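Home | Programs | Calendar | Minutes | Contact

Ballwood Learning Center - Activity Room Meeting, Thursday

Present: Yaneth Lozano (chair), Knut Tiedemann, Gilberto Mamani, Shigeru Hoshino (notes). Absent: Jhair Arboleda.

Started at 4:15. September minutes approved with one spelling fix.

1. Tabletop sorting. Knut wants one task per table, with a circle drawn in black marker on the white top and a green block to be placed inside it. Yaneth asked that blocks start outside the line. Agreed. 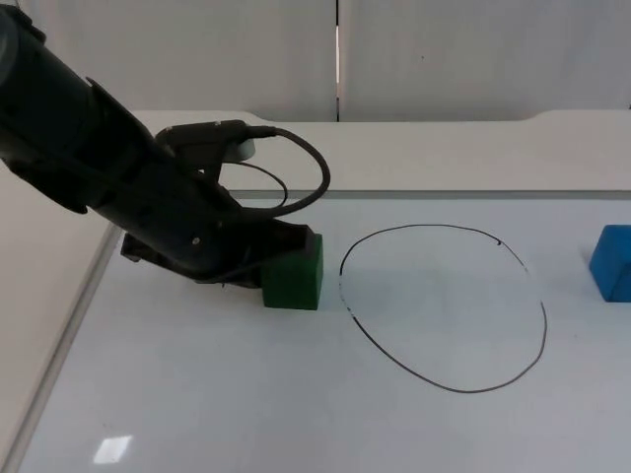 Gilberto asked if circles should be traced from a plate. Left as freehand for now - a lopsided one works just as well for "inside" and "outside." Shigeru will test which markers wipe off.

2. Supplies. Gagnon quoted $563 for blocks and bins. Approved, 3 to 0, Knut abstaining. The $3000 furniture line is untouched.

3. Storage. Shelf 13 to be cleared before the next meeting. Gilberto.

Adjourned 5:05.

Share (2) | Comments (0)

This site uses cookies. Accept | Settings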